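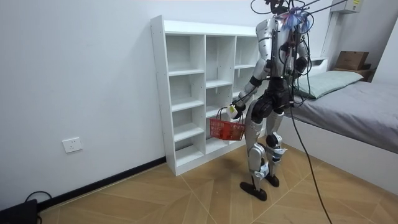
Kelatura Basket Set, README

Release 2, August 2023
Maintained by the Rautiainen data group. Questions go to the issue tracker, where they will be read in the order they annoy us.

What you are downloading

A set of teleoperated episodes in which a humanoid moves groceries between a shopping basket and a cubby shelf. One hand holds the basket and the other does the work. We thought this would be an easy first task. We also thought the first release would take a month.

There are 1555 episodes in the full set. Of these, 77 are marked "keep_failed", meaning the item ended up somewhere no grocer would put it. Please don't filter them out by reflex. A policy that has only ever watched things go well has some odd ideas about gravity.

Folder layout

episodes/ has one folder per episode, with video, joint states and hand commands
labels/ has start and end marks for each reach, grasp and release
splits/ has train and held-out lists, as plain text
tools/ has a loader, a viewer and one script that only runs if you ask it nicely (see Known problems)

Views

Each episode comes with a head view and a room view. The head view looks steeply down over both arms and is the one most people train on. The room view stays put and is the one most people use to find out why the head view made no sense.

The two are aligned by timestamp. Release 1 was aligned by optimism, and anything trained on it should be trained again.

How episodes are collected

The operator gets a short instruction, such as "apple to shelf" or "apple to basket", and one attempt. No retakes inside an episode. If the grasp slips and the operator recovers, the recovery stays in. If the operator gives up, the episode ends there and gets the failed mark.

Episodes are capped at 60 seconds. Most operators find this generous until the thumb gets involved. Getting a thumb under a round object at the front edge of a shelf, while the other arm keeps a basket from swinging, is a skill we now respect a great deal more than we did.

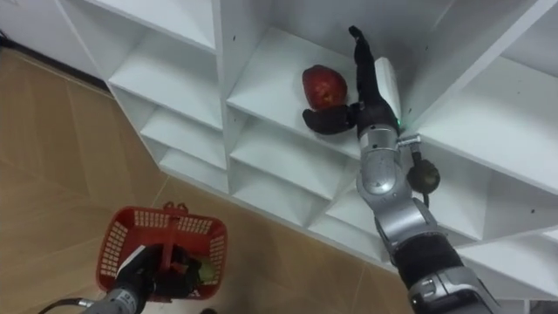

Granberg wrote on the tracker that the basket arm ought to be masked out for anyone training a single-arm policy, as their model had learned to treat the basket as a kind of clock and would not reach until it stopped moving.

We have added a mask option to the loader. It is off by default. Our own view is that waiting for the basket to settle is reasonable behavior and more than some of our operators manage, but we accept that it makes for a slow robot.

Labels

Reach starts when the hand first moves toward the item. Grasp starts at first contact, whether or not the contact was any good. Release starts when the fingers begin to open. Two labelers marked each episode separately, and where they disagreed by more than a few frames a third pass settled it. The arguments over what counts as "begin to open" are kept in labels/notes.txt for anyone short of reading material.

Instructions name the item and where it should go. They do not name a cubby. If your model needs an exact cell, you will have to work it out from the final position, and we'd be glad of a pull request.

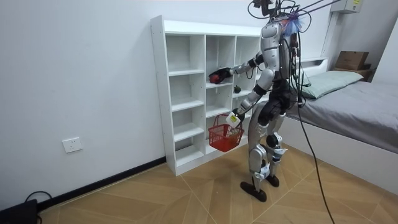
Room view: hand on a red apple at the shelf, basket in the other.

Known problems

The viewer drops the last frame of every episode. It does no harm unless the last frame is the one you wanted, and it always is.

tools/resample.py fails on paths with spaces in them. Rename your folder. We will fix this by October, a promise carried over in full from the previous README.

All episodes come from one room with one shelf. A model trained on this set alone will know that room very well and will be a bit lost at yours. Mix it with something else before you report any numbers about generalization, and please don't write to us about your numbers if you haven't.

Cables show up in the room view and cross the floor. We have not edited them out, and background segmenters tend to form strong opinions about them.

Uses we'd rather you skipped

Don't treat operator speed as a target. Some were learning the controls while recording, and it shows. Don't use the set to compare hands, either, as it was never balanced for that.

Changes since release 1

Timestamps redone
Failed episodes put back in
Mask option added (thanks to Granberg)
Held-out list rebuilt after Inance found training episodes in it, and was kinder about it than we deserved

License

Free for research use. For anything commercial, open an issue with "license" in the title and leave the rest of your sales deck at home.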